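Atelier Plavari — Formation à l'écriture scénaristique
Module 3 : la continuité dialoguée
Support de cours remis aux stagiaires
Intervenante : Safta Vasiliu

3.1 Objet de la séance

La présente séance porte sur le passage du traitement à la continuité dialoguée. Les stagiaires sont réputés avoir achevé le traitement de leur court métrage, validé lors du module 2 par Nelu Manole. Ceux dont le traitement fait encore l'objet de réserves suivront la séance avec un texte fourni par l'atelier, « Bratu », scénario de 18 pages rédigé par un ancien stagiaire, Kwesi Adjei.

La continuité dialoguée comprend l'ensemble des séquences dans l'ordre du récit, l'action décrite au présent et la totalité des répliques. Elle ne comporte ni découpage technique ni indication d'objectif. Les mouvements d'appareil relèvent d'un autre document, établi avec la réalisation.

3.2 L'en-tête de séquence

Chaque séquence s'ouvre sur un en-tête composé, dans cet ordre, du numéro, de la mention INT. ou EXT., du lieu et du moment. Exemple tiré de « Bratu » :

7. INT. CUISINE DE LA PENSION — NUIT

Le lieu doit être désigné de la même manière d'un bout à l'autre du scénario. Une cuisine appelée « office » à la séquence 12 sera comptée comme un second décor lors du dépouillement. Tout changement de lieu ou de moment appelle un nouvel en-tête, même lorsque les personnages poursuivent leur conversation.

3.3 La description de l'action

La description se limite à ce qui peut être vu ou entendu. Les pensées, les souvenirs et les intentions n'y figurent que s'ils se traduisent par un comportement. On écrira « Irina repose la lettre sans l'ouvrir » et l'on évitera « Irina redoute ce que contient la lettre ».

Le décor est posé en deux lignes au plus, au début de la séquence. Une matière, une lumière ou un objet suffit le plus souvent à situer le lieu ; l'inventaire complet revient au chef décorateur.
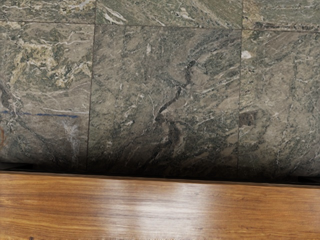
Fig. 1. Mur en grands carreaux de marbre poli et surface de bois brillante (image de synthèse).

Les paragraphes d'action n'excèdent pas quatre lignes. Le retour à la ligne marque un déplacement de l'attention et tient lieu, à la lecture, de changement de plan. Cette disposition donne au lecteur une idée du rythme sans qu'aucun terme technique soit employé.

3.4 Le dialogue

Le nom du personnage est porté en capitales au-dessus de la réplique. La didascalie, entre parenthèses, est réservée aux cas où le sens de la réplique serait autrement équivoque (ironie, destinataire incertain, langue étrangère). Les didascalies d'humeur — « triste », « en colère », « pensif » — sont à supprimer à la relecture.

Il est demandé de relire chaque échange à voix haute, à deux, en inversant les rôles. Lorsque deux personnages peuvent échanger leurs répliques sans dommage, le dialogue est à reprendre.

3.5 Longueur et minutage

Par convention, une page correspond à une minute de film environ. Cette équivalence ne vaut que pour une mise en page normalisée et se vérifie mal pour les séquences muettes. Les scénarios remis dans le cadre du module ne dépasseront pas 18 pages, page de titre non comprise.

3.6 Exercices

Exercice A. Réécrire la séquence 7 de « Bratu » en supprimant toutes les didascalies. Relever les répliques devenues ambiguës et proposer, pour chacune, une action qui rétablisse le sens.

Exercice B. Rédiger une séquence sans dialogue de 120 mots, en intérieur, avec un seul personnage. Le spectateur doit comprendre que celui-ci s'apprête à quitter les lieux définitivement.

Exercice C. Résumer le scénario complet en 900 signes, espaces comprises. Le résumé mentionne le dénouement.

3.7 Remise des travaux

Les exercices A et B sont à remettre au secrétariat pédagogique le 8 mai 2020 au plus tard, en un seul fichier au format PDF portant le nom du stagiaire. L'exercice C sera traité en séance avec Shanti Bhatt, qui assurera les entretiens individuels du module 4. Tout travail non paginé sera retourné à son auteur sans correction.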